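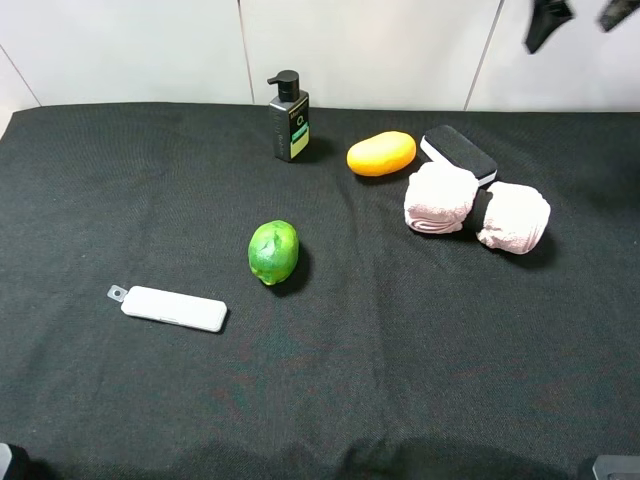 Figure 2. Items from the mixed household set on the dark cloth: pump bottle, orange-yellow oval item, felt-topped block and pink towel bundle.

3.2 Surface and item selection

All sorting and tidying sessions were laid out on a flat work surface covered with a charcoal-black woven cloth (Figure 2). The cloth was chosen after a short pilot at the Larness site, where a bare laminate top produced glare that several participants found tiring. A dark covering also gave a consistent ground for both pale and strongly coloured items. It was smoothed by hand between sessions but was not ironed or pinned, and faint wrinkles were accepted as part of the normal condition of a covered table.

Items were drawn from a pool of 80 household objects assembled by Kruger and Potgieter. The pool was meant to represent what collects on a shared surface in an ordinary home over several days, and so it cuts across the usual storage categories of kitchen, bathroom and desk. Each item was assigned a home category by two coders working separately. The coders agreed on 46 items at the first pass. The remainder were discussed and either assigned by consensus or marked as ambiguous.

Ambiguous items were kept in the pool. Earlier work by our group at Stevancombe had removed them, and we now consider that a weakness of the design. Much of the effort in clearing a table goes into things with no settled place, and a set made up only of easily classed items will understate the time needed. The pump bottle in Figure 2 shows the difficulty well. A bottle of this shape may be kept beside a kitchen sink, in a bathroom or on a bedroom shelf, and participants differed in where they placed it even when they had handled it and read its label.

3.3 Rigid and soft items

The pool was further divided by whether an item keeps its shape when lifted. Bottles and blocks were coded as rigid. Towels, cloths and garments were coded as soft, whether presented flat, folded or bundled. Bundled towels were coded separately from folded ones in the analysis, as the two call for different handling: a folded towel can be put away as it is, while a bundle is normally opened out and refolded first. Participants were not told to refold, and the choice was recorded as an outcome.

Items were allowed to overlap. In Figure 2 the block, with its dark felt top and white side edge, is partly hidden behind the towel bundle. Partial covering of this kind was common in the photographs of home tables supplied by households in the Dlamini survey, and spacing every item evenly would have made the task easier than the one it stands for.

3.4 Procedure

Each participant completed 6 layouts in a fixed order, with a rest of two minutes between layouts. The instruction was read aloud from a card: "Please put these things where you would expect to find them." Labelled trays stood on a separate bench within reach. No time limit was given, and questions about the proper place for an item were answered with a repeat of the instruction. Sessions were coded by Haberkorn using the Jaltitz scheme, with a second coding by Wieczorek of all layouts containing at least one ambiguous item.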